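I moved to Drondside in May and the first thing I learned was that people here say sorry when you step on their foot. I thought it was a joke from my language course.

My neighbour Mahnaz says I will do it too after 4 years.

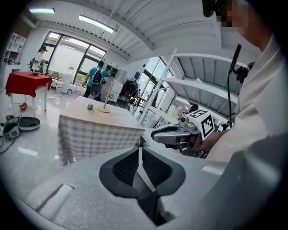 Clothes are the other thing I am still learning. At home, you dress up for any visit, even to buy bread. Here a plain white shirt, like the one on the right, already counts as smart. I own 6 ties and have worn none of them.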